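4.2 Surface wear of sheet metal bins

Wall scratches were logged for 143 open-topped bins at the Zallari depot over 11 weeks. Scratch depth was measured at two heights per wall, with the upper band treated separately (Fig. 8). Depth did not vary with load mass, but it rose with the number of fills.
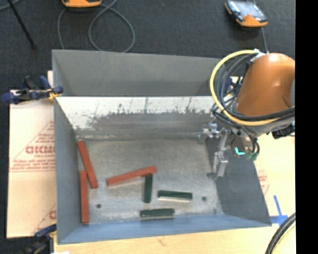 Figure 8. Sheet metal bin with sloping sides; scratches and streaks on the inner far wall.

Mthembu objects that fill count and bin age cannot be separated in a sample of this kind. Age was therefore added to the model in Section 4.3.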